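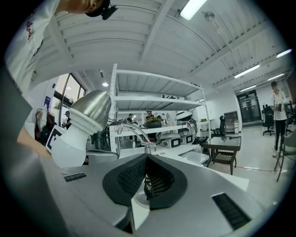
**Do I need experience to take part?**
Anyone over 18 who can stand and use both hands comfortably for two hours is welcome to apply.

Zenberg is looking for participants for a household handling study at its Clidport rooms, starting September 28, 2026. You will pick up, move and put back ordinary household things, then tidy the table ready for the next person. We want a range of ages and heights, and left-handers are especially welcome.

## What you'll do

- Set out small items on a table and put them away again
- Fold cloths and paper, and organise shelves
- Work standing up, at a white table
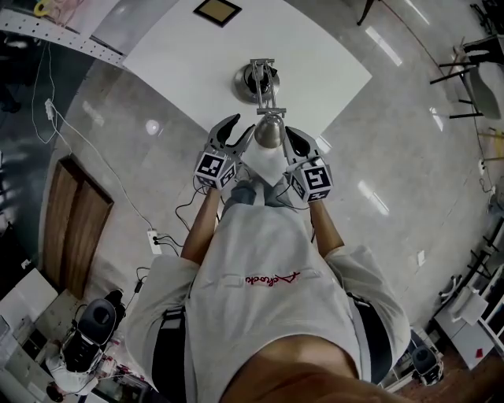 ## Pay and hours

Each session runs for two hours, with a break of 30 minutes in the middle – tea and coffee supplied. Participants are paid $200 for a first booking and $300 if they come back for a second. We expect to run sessions until March.

## How to apply

Fill in the form at the Zenberg front desk, or at our Clilalport office on the ground floor of the Hosoda building. Tell us which hand you favour and whether mornings or afternoons suit. Wear flat shoes and leave bulky jewellery at home. Parking is free behind the building in Clidport.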